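Reviews > Handbooks and Guides > Home Data Collection

Plinach Handheld Gripper Practice Guide, second edition: review
Posted in August by the Bramham desk

Plinach sells this guide to teams who record household chores with hand-held grippers and use the recordings to train robot arms. It costs $89, comes as a ring binder with a PDF, and covers five areas: consent, equipment checks, room setup, recording and storage. We worked with it for two months on clothes folding and sorting. In that time we logged 1722 recordings, and 780 of them were made with the first edition, so we have a fair idea of what changed.

The consent section is the best part. The form is a single page in plain language. It asks the householder to agree room by room, and it has a separate line for printed text on clothing, mail and screens. The first edition had one signature for everything. Two households we worked with said yes to the bedroom and no to the kitchen, and the new form handled that without any extra paperwork.

Equipment checks are short. Every gripper needs a readable label, both fingers have to close evenly, and the screws on the front plate get checked before the first recording of the day. The guide wants the label number written on the log sheet by hand, even if the software reads the code. We thought this was fussy and then got used to it. It takes a few seconds.

Room setup is weaker. The guide says to leave the home the way the householder keeps it, and we agree with that. It then gives a full page to lighting that seems to have been written for an office. Glare on shiny bedding gets one sentence. Dark fabric gets none, and black clothes were our hardest item by a long way. Vallejo's free checklist covers both subjects better, although it has no consent form at all.

The recording rules are strict but clear. Start with both grippers open. Stop if anybody else walks in. Don't restart a fold halfway through; mark the take and begin a new one. We would have liked a rule on drawstrings and loose cords near the fingers, and there isn't one.

Storage is fine. If you already use Zavent for your files, the folder names in the guide will need changing, and that took us a morning.

The binder itself is sturdy and lies flat. The tabs are too small. Print is large enough to read at arm's length.

We would buy it again for the consent form and the log sheets. Teams that already have those can wait for the next edition.

Rating: 4 out of 5

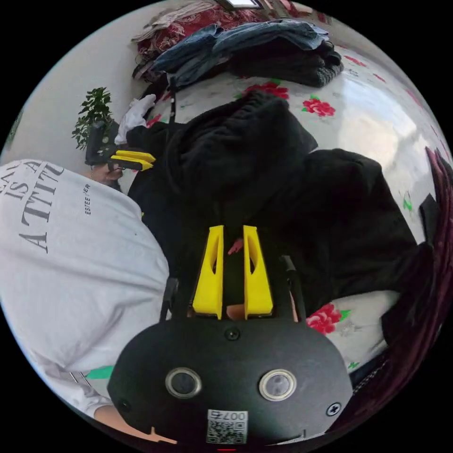
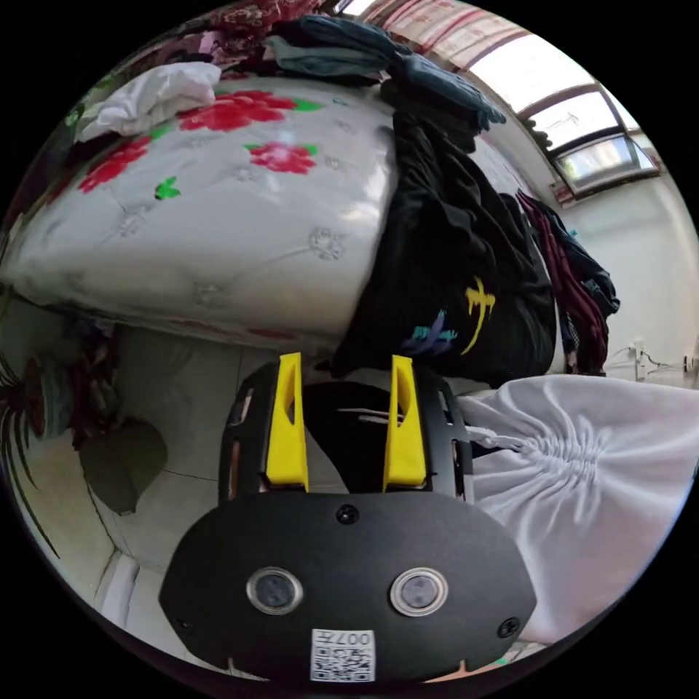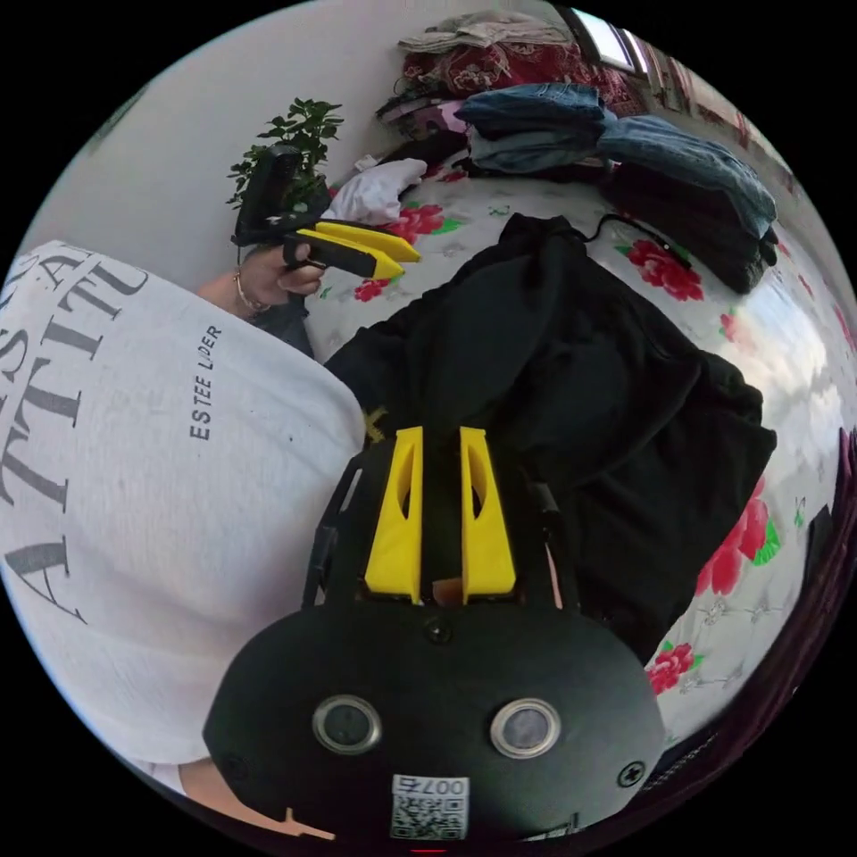
Clothes work on a bed with the yellow-fingered grippers. Each view has a labeled front plate and some black clothing or fabric.

Get new reviews by email. Enter your address to join the Bramham newsletter. You can unsubscribe at any time.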